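Home | Notebook | People | Archive

Washing up, continued

Print this page | E-mail this page

Bogdan asked at lunch whether the arm can do the dishes yet. I said it depends what you mean by do, and by dishes. He took his own mug to the sink.

Where we stand. Picking up the sponge is fine now, so long as the sponge is put down square. Leonie's change to the finger closing helped; before that it squeezed the thing like a lemon. Getting to the plate is fine too. Wiping is where it goes soft. It presses, it moves, it reports success, and it would report success on a roof tile. The force limit is set at 38 and I'd like to try lower before anyone touches the path again.

Log has reached 2,467 wipes. Florian wants 3,000 before we write to Skatgate. My mother has passed that figure several times over and never wrote to anyone.

Open question from Hatem: how does it know when to stop? At present it stops when the count runs out. I have shared a flat with people who worked the same way, so perhaps we're closer to human level than I thought.

To do: put the stain check back in (Mareike has the old version). Try the green side against the yellow side, same plate. Ask Ernetti about a wrist cover before we go anywhere near a full sink.
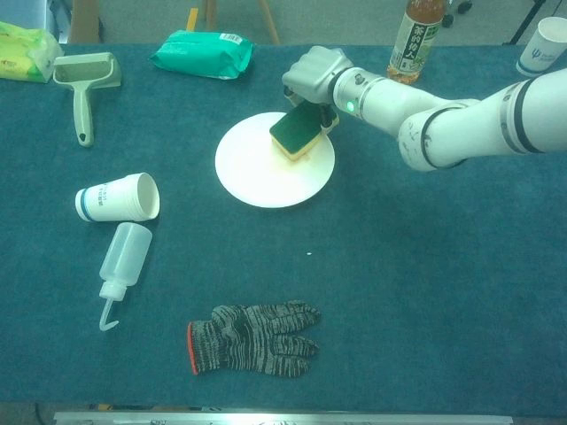
Rirncombe, May 2, 2019

Scouring side up, foam on the plate, faint yellow patch still showing round the sponge. Wrist light green, so as far as the arm is concerned all is well. The cup on its side and the glove are well clear of the plate, and I'd leave them there: a kitchen table never gets tidied for the washer-up either.

Plan for the next run is 100 wipes with the plate shifted a hand's width to the left. Hatem to watch, me to sulk.

2 comments | 5 shares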